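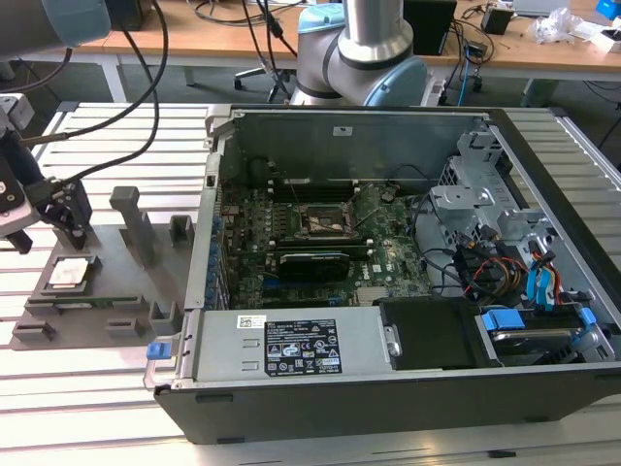
Pekesberg's repair workshop has a budget for its second robot cell, and the argument over what to leave out of it went on longer than most people's lunch breaks would allow. The approved plan, settled in March, covers a work table, a pair of arms, grippers and the plastic fixtures that hold parts where an arm can find them. The fixtures take up one line on the spreadsheet and a good deal of everyone's patience. On the bench, a gray printed plate beside an opened Dell tower has a spot for the processor, a slotted rail for a memory module and a tall post in the middle, and each new model of computer that comes through the door could mean printing another one.

"I went in with a number for the arms and a number for the table," said Rania Benmoussa, who runs equipment planning at the workshop. "Then somebody asked what the number was for the bits of plastic, and I had to go away for a month."

The workshop takes in retired office computers, swaps or recovers their parts and sends the good ones back out. Last year it handled 655 desktop towers, nearly all of them by hand. Management would like the arms to take over processor and memory work on the commonest models, leaving people to deal with stuck screws, odd cables and whatever has been living inside the fan. 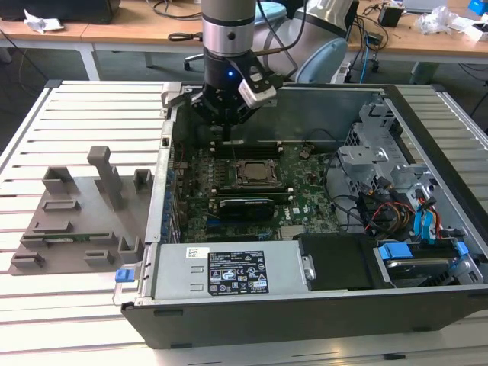 Two suppliers made it to the final round. Heltier offered a complete cell with the table, the software and a service contract that ran to 14 pages, several of them about what service did not include. Anutia quoted for the hardware alone and left the rest to the buyer, at a price that looked wonderful until Benmoussa added the rest.

Heltier won, minus the training package, which was cut after the workshop pointed out that it already had people who knew how to use the thing. The money saved went into spare gripper fingers. The original request had allowed for two sets. The revised one allows for 25, a figure Benmoussa described as "what I'd have asked for the first time if I'd thought they would say yes."

Floor space was the other sticking point. The new cell needs some 400 square feet once walkways are included, and the only room that size was being used to store chairs. The chairs have been given until summer to find somewhere else.

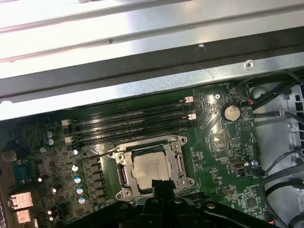 The gripper's view of a processor in its socket, with the memory slots beyond.

Scheduling software for both cells will come from Alva, under a separate order that has been signed and then, owing to a misspelled street name, signed again. It will decide which computer goes to which table, a job now done with a whiteboard and some shouting. The whiteboard is staying through the first quarter of operation, at the request of the people who use it.

Delivery is expected in the fall. A request for a third cell has been filed already, with the plastic listed on the first page.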